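Waiting Times and Portable Play: What Parents Pack for Children Between Activities

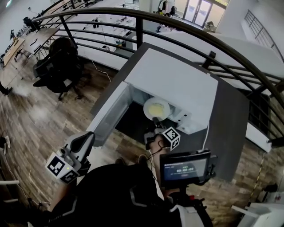 By Colm Buckley and Róisín Sheehan
February

4. Results from the family diaries

4.1 What went into the bag

Parents in the Rasholm study kept a diary of each wait of 10 minutes or more that a child spent at a sibling's class, practice or appointment. The diaries gave us 2230 entries. Drawing materials were the item packed most often, followed by small figures and card games. Books were packed nearly as often as card games but were taken out less, mainly by children under five.

Snacks were logged separately. Many parents wrote that food was the first thing a child asked for, and that a wait starting close to a mealtime was harder whatever toys were on hand. A warm meal at home before leaving (Figure 1 shows a plate of food at an open microwave) was recorded on fewer days than a cold snack eaten in the car.

4.2 Length of play

Play with a single item was short. Children moved on sooner when a parent handed them the item than when they picked it out of the bag themselves. This held for both age groups – the difference was larger in the older one. Whitelaw found the same pattern in the earlier Plilel survey, where the waits were mostly in clinics.

Two siblings waiting together played longer than one child alone, but parents also noted more arguments. In 3 families the diary shows a separate bag for each child from the second week on.

4.3 Place

Sports halls and pool lobbies made up most of the entries. Parents rated lobbies with a table as easier than those with chairs only. Outdoor waits were rated easiest of all in dry weather, and several parents left the bag in the car on those days. We did not ask about noise, though it came up often in the comments, and Section 5 returns to it.

12 shares | 2 comments

Related items
Kathleen Keane: Toy rotation in small homes
Eamon Breathnach: After-school hours and the younger sibling
Bevan Whitelaw: The Plilel survey of clinic waiting rooms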